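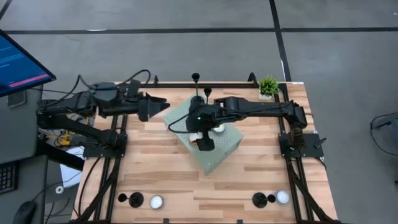

Readers along Cabral Street have been telling us for weeks that the thing they missed most over the winter was the smell of the bread coming up the hill before seven, and one of them added that she had taken to driving all the way to Vorno for a decent rye, and had never once got home with the heel still on it.

Well, she can save her gas, because the Asden Community Bakery is opening its doors again in June! The old place closed when the oven gave out, and a new one was going to cost $3,180, a good deal more than was sitting in the jar by the register. Neighbors pitched in a little at a time, 200 households by the end of it, and the Druvier hardware store very kindly covered the delivery.

The hours will be a bit shorter to begin with, from 7 a.m. until 2 p.m., and there will be 16 kinds of bread and rolls on the shelves, including the seeded loaf that so many of you wrote in about (and yes, the cinnamon twists are coming back too). Anyone who still has one of the old paper punch cards tucked away in a kitchen drawer is welcome to bring it in, as the bakery will go on honoring them through the summer.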